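Call for Participants: Westex Yard Neighborhood Review Panel

If you live, rent, work or run a shop near the old Westex rail yard, we would love to hear from you. The Brenel Neighborhoods Forum is putting together a panel of residents to read through the redevelopment plan for the yard and tell us, in your own words, what you make of it. You don't need a background in planning or real estate. If you can read a bus schedule and you have opinions about your block, you'll do just fine!

The plan, submitted by Mameo Development, calls for 1,174 apartments, of which 317 would be set aside at below-market rents, along with a public walkway and some ground-floor space for stores. There is a lot of paper behind those numbers (the appendices alone run to more than 1,000 pages), and we know that most people with jobs and kids and dinner to cook are never going to get to it. So we are dividing it up. Each panel member will take a short section on housing, traffic, schools, shade or sewers, and we'll talk it over together.
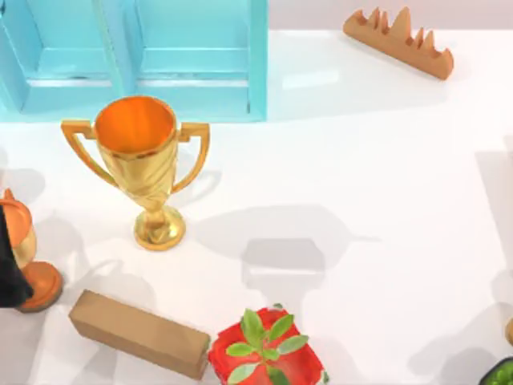
We ask panel members to come to 2 evening meetings a month through October, and to set aside a couple of hours in between for reading. Meetings are held upstairs at the Duangkaew Building, where there is an elevator, and supper is served. Children are welcome, and we can arrange Spanish or Thai interpretation if you let us know ahead of time. Members receive a small stipend for each meeting, plus bus fare.

We would especially like to hear from renters on the south side of the yard, from people who have moved here in the last few years, and from anyone who has never been to a public hearing in their life. You may be for the project, against it, or still making up your mind. The one thing we can't accept is an application from somebody employed by the developer or by a firm working on the plan.
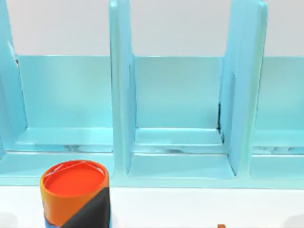 Turquoise shelving against a white wall.

To apply, send us a letter or an email with your name, your street, and a paragraph or two on what you'd like to see happen at the yard. Please don't fuss over the spelling. If you would sooner talk than write, call the Forum office and ask for Rhona Moncrieff, our panel coordinator, who will gladly take your application over the phone and answer any questions you have.

Applications are due by June 19, 2023. Everyone who applies will get a reply, and those we can't seat this time will be invited to the open sessions.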